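Week 7: Two Arms, One Object
Course notes, Krishnamoorthy Sundaram

Last time we got one arm to follow a path without shaking itself silly. Today we add the second arm, and I think this is where the course gets really fun!

The trouble with two arms is that they stop being independent the moment both of them hold the same thing. Up to then you can plan each one alone and only check for collisions. After contact, the object ties them together: move the left hand and the right hand has to answer, or you squeeze, stretch or drop whatever you're carrying. We call this a closed chain, and most of tonight's math comes from it.

Our planner, Minau, splits a lift into 3 phases.

Approach. Each arm gets its own target pose beside a handle. Perception only has to find the rim and the two handles. What's inside can be a mess of cloth, and the handle finder should ignore it.

Closing. Both grippers wait at a sync point until the slower arm arrives. Please don't skip the wait! Last April's group did, and their basket went for a spin.

Lift. We now plan for the basket, and each hand's path follows from it through a fixed offset. The controller runs at 300 Hz and stays a little soft along the line between the hands, so small errors don't turn into big forces.
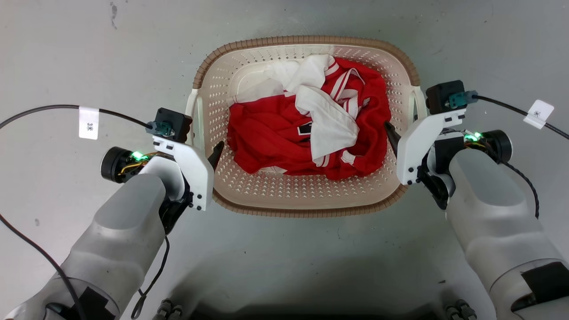

A soft controller also forgives a lot of bad perception. If your handle estimate is slightly off, the arms settle into a compromise and the lift can still go fine. Try it in simulation first: shift one target sideways, run 60 lifts, and plot the squeeze force against the shift. The shape of that curve surprised me the first time I saw it.

For lab: read the sync code in Minau, then write your own version of the wait with a timeout. What should the early arm do if its partner never shows up? Bring an answer you can defend. Due May 13, 2024.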